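Progress report to the Demirtaş fund, second period
Project: Learning to tidy footwear from human and robot demonstrations
Prepared by Lenka Sýkora, with Sinan Türkmen and Jayanthi Arumugam

Work in this period was on the second task family, shoes and shoe racks. By the end of July we had 3,075 demonstrations that passed our check. The plan asked for 50 different pairs of shoes and we have now 48. Angus Lamont will bring the last two from the Stamelitz site.

The main result concerns the wrist view. In the first period the policy used only the head view and it often confused the heel with the toe, mostly on dark shoes. We have added the wrist view and trained again with the same data split. The confusion became less frequent, and grasps at the collar are now placed more steadily. The gain is smaller for knit shoes, because the collar is soft and changes its shape when another shoe presses on it. We do not have yet a good answer for this.

Two problems should be mentioned. First, many wrist images suffer from blur and strong light. Sinan proposed to remove them, but after a short test we decided to keep them — the policy trained without them was worse in bright rooms. Second, the labeling of left and right shoe was done differently by two annotators. Jayanthi has corrected it, and this cost us eight working days.

The budget is as planned, except the storage cost, which is higher. Melahat Coşkun has received the details separately.

In the next period we will finish the shoe set, repeat the evaluation at Brirken, and write the first draft of the paper. We would like to discuss the knit shoes at the next call. 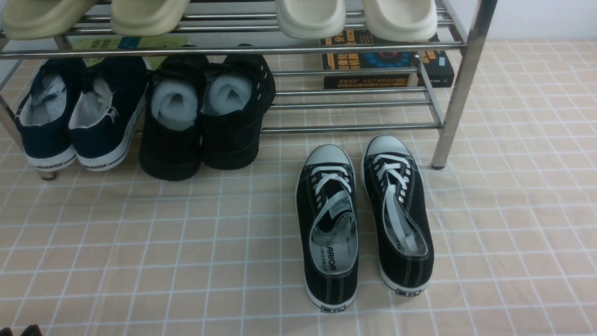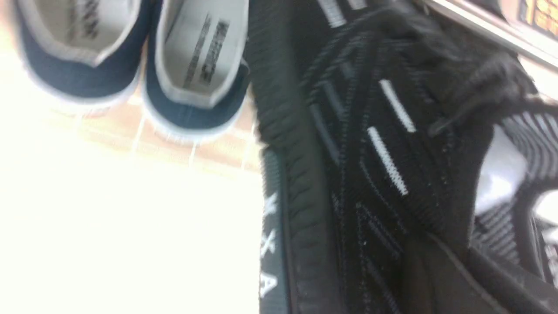 Shoe rack task: head view (first) and wrist view (second).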